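Dinner plate

A dinner plate is a broad, mostly flat dish from which a single person eats the main part of a meal. It has a level center, called the well, and usually a raised border, called the rim or lip, which keeps sauces where they belong and gives the fingers something to hold. Plates without a separate rim, curving up gently from the middle, are known as coupe plates and have their own loyal following.

Most household plates are made of some kind of fired clay. Earthenware is soft and chips rather easily, stoneware is heavier and more forgiving, and porcelain is thin, hard and pleasantly bright when tapped with a fingernail. Glass plates have been a kitchen standby for generations, and many families keep a few alongside their everyday set — they go with nearly everything, after all. Melamine and enameled steel turn up at picnics, in school cafeterias and in homes with small children.

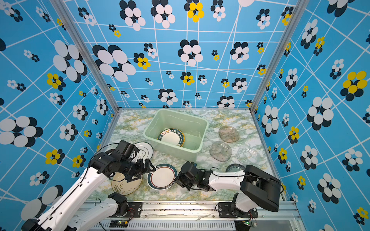
Decoration is where plates become personal, and a good deal of affection (and family argument) gathers around it. The rim is the favored spot, for the simple reason that food hides the middle. A plain band of color is the oldest and most common choice, and it can be as modest as a thin black line on white or as rich as a dark green border lettered in gold. Some patterns pair two bands, such as a wide green edge with a narrow red ring inside it, and others use a plant motif, the golden wheat stalk on cream being a particularly homey one. Glass is more often left undecorated and takes its character from a smoky or gray tint. The collector Erlinda Dumlao, whose pattern notebook lists 209 rim designs, groups them by border first and by maker only afterward, a method many hobbyists have happily borrowed.

Mixed sets are very common. Few families manage to keep a full matching service for long, what with breakages, gifts and the odd plate that goes home with a cousin after a party, and a cupboard of strays can be every bit as welcoming as a matched one.

Plates are generally stacked by size, largest at the bottom, or stood upright in a rack or bin. Gold trim should be washed by hand and kept out of the microwave, and a sheet of paper towel between plates spares the glaze from scratches.

See also: Bowl; Charger; Dish rack; Saucer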